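3.2 손님상 과일의 배치와 권유의 언어

면담 자료 가운데 우리를 가장 들뜨게 한 부분은 과일에 관한 이야기였다. 처음 설문을 설계할 때 과일은 차와 과자 사이에 끼워 넣은 작은 항목에 지나지 않았다. 그런데 면담을 옮겨 적고 보니 응답자들은 밥이나 국보다 과일을 내는 방식에 대해 훨씬 길고 자세하게 말하고 있었다. 누가 깎는가, 언제 내오는가, 마지막 한 조각은 누구의 몫인가. 이런 물음 하나하나에 집안마다의 규칙이 있었고, 그 규칙을 설명하는 목소리에는 거의 예외 없이 웃음이 섞여 있었다.

전체 면담 108건에서 과일이 언급된 발화를 추려 내자 505개의 발화 단위가 나왔다. 이를 권유, 사양, 재권유, 수락의 네 단계로 나누어 부호화하였다. 단계 구분은 바즈파이(Trilok Bajpai)와 스리바스타바(Aarti Srivastava)가 차 대접 연구에서 제안한 틀을 따르되, 말없이 그릇을 손님 쪽으로 밀어 주는 행위를 별도의 범주로 추가하였다. 이 범주를 넣자 자료가 놀랄 만큼 선명해졌다. 말로 된 권유가 전혀 없는데도 응답자들이 분명히 “권했다”고 기억하는 사례가 여럿 있었기 때문이다.

깎아서 내는 과일과 통째로 내는 과일의 차이도 흥미롭다. 배나 사과는 껍질을 벗기고 썰어 접시에 올리는 순간 이미 대접이 시작된 것으로 여겨진다. 한 응답자는 “깎아 놓으면 안 먹고 갈 수가 없다”고 표현하였다. 반면 귤은 손님이 직접 집어 껍질을 까야 하므로, 권유를 받아들이는 시점이 손님에게 맡겨진다. 우리는 이를 ‘열린 권유’라고 부르고자 한다. 열린 권유에서는 사양도 한결 부드럽다. 귤을 손에 쥐고만 있다가 도로 내려놓거나, 나갈 때 주머니에 넣어 가는 것까지 모두 무례로 읽히지 않았다. 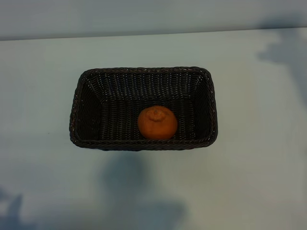
그림 4. 직사각형 바구니에 담긴 귤류 과일 한 개.

재권유의 횟수는 세대에 따라 뚜렷하게 갈렸다. 나이 든 응답자일수록 첫 사양을 대답으로 치지 않았고, 두 번째나 세 번째 권유에 이르러서야 손님의 뜻을 들은 것으로 보았다. 젊은 응답자들은 한 번 묻고 물러서는 편을 배려로 여겼다. 그런데 정말 반가운 발견은 그 사이에서 나왔다. 부모 세대의 집을 방문한 젊은 응답자 상당수가 자기 집에서와 달리 일부러 한 번 사양한 뒤 받는다고 답한 것이다. 이들은 두 가지 규범을 모두 알고, 상대에 맞추어 자연스럽게 바꾸어 쓰고 있었다. 론도뇨(Nilton Londoño)가 케크스테드(Kekstead)의 이주민 가정에서 관찰한 ‘식탁의 이중 언어’가 전혀 다른 지역에서 이렇게 또렷이 되살아난다는 점은 비교 연구의 가능성을 크게 넓혀 준다.

마지막 한 개를 둘러싼 협상은 따로 다룰 만하다. 그릇에 과일이 하나만 남으면 대화의 결이 눈에 띄게 달라진다. 그때까지 과일에 관심을 두지 않던 사람까지 서로 먹으라고 권하기 시작하며, 이 권유는 실제로 먹게 하려는 말이라기보다 자리를 함께하고 있음을 확인하는 말에 가깝다. 샤캬(Pallavi Shakya)의 용어로는 ‘의례적 양보’에 해당한다. 다만 우리 자료에서는 양보가 끝내 성공하지 않는 경우, 곧 아무도 먹지 않은 채 자리가 파하는 경우가 응답자들에게 오히려 좋은 기억으로 남아 있었다. “일요일에 다들 가고 나서 하나 남은 걸 보면 잘 놀았구나 싶다”는 한 응답자의 말은 필자들이 가장 아끼는 대목이다. 남은 과일을 준비의 넉넉함과 연결 짓는 설명도 자주 등장하였다.

그릇의 선택에 대해서는 응답이 다소 엇갈렸다. 접시는 격식 있는 자리, 바구니는 허물없는 자리라는 구분이 널리 공유되었으나, 늘 식탁에 과일을 내어 두는 집에서는 이런 구분이 희미하였다. 이 집들에서는 손님이 와도 그릇을 바꾸지 않는 것 자체가 친밀함의 표시로 설명되었다. 티아기(Poonam Tyagi)는 그릇을 권유의 ‘억양’에 비유한 바 있는데, 같은 말도 억양에 따라 달리 들리듯 같은 과일도 담음새에 따라 인사의 무게가 달라진다는 것이다. 본 자료는 이 비유를 대체로 지지하지만, 그릇과 과일의 종류를 독립적으로 살피기에는 사례가 부족하다. 계절에 따른 편향도 있다. 면담이 겨울부터 3월까지 이루어져 귤에 관한 발화가 특히 많았고, 여름 과일은 대부분 회상에 의존하였다. 수박처럼 한 번 자르면 여럿이 나누어야 하는 과일에서 권유가 어떤 순서로 이루어지는지는 다음 절의 회상 자료에서 따로 검토한다.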